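Wednesday, August 15, 2018

Ballot access filing, day 3 of the extension. Signature count stands at 2,000 required, 874 verified by the county as of the noon update. The balance is in the queue at the clerk's office. No rejections posted today.

Call with Jayson Abella at 9. He wants the party name changed before the certificate goes in. The state form allows 2 words maximum for the ballot line, and "Maglaya Civic Union" runs to three. Options on the table: "Maglaya Union" or "Civic Union". I favor the second. The first ties us to one town and the district covers Uto as well. Jayson will poll the county chairs by email and close the vote Friday night.

Valbona Kos sent the revised bylaws. Section 4 still has the nominating convention electing the chair and the chair appointing the convention delegates. Marked it and sent it back. Suggested that delegates be elected by precinct, with vacancies filled by the remaining delegates from the same precinct. She replied that the Uto group will object to the word "precinct" and prefers "ward". The statute uses precinct. Left it.

Lunch at desk. Read the disclosure rules again. In-kind contributions are reported at fair market value on the date received, so the Pliltus print job goes on the August report, not the next one. Moved it in the ledger. Still need a written invoice marked "no charge" from them.

Afternoon: two members of the old caucus phoned to ask if they can sign our petition and stay enrolled where they are. Yes for signing. No for running on our line without the consent form. Sent both the form. 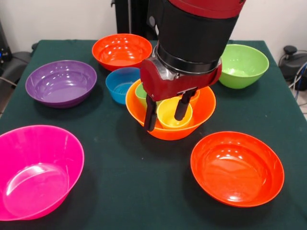

Bowls and cups on the green cloth.

Drafted the statement for the Gindness hall meeting. Cut the paragraph on coalition talks. There are no talks, only a letter from us with no answer, and I do not want to be asked for a date.

Tomorrow: clerk's office at opening, copy of the verified sheets, then bylaws with Valbona until Section 4 is settled. Check whether the treasurer's oath needs a notary.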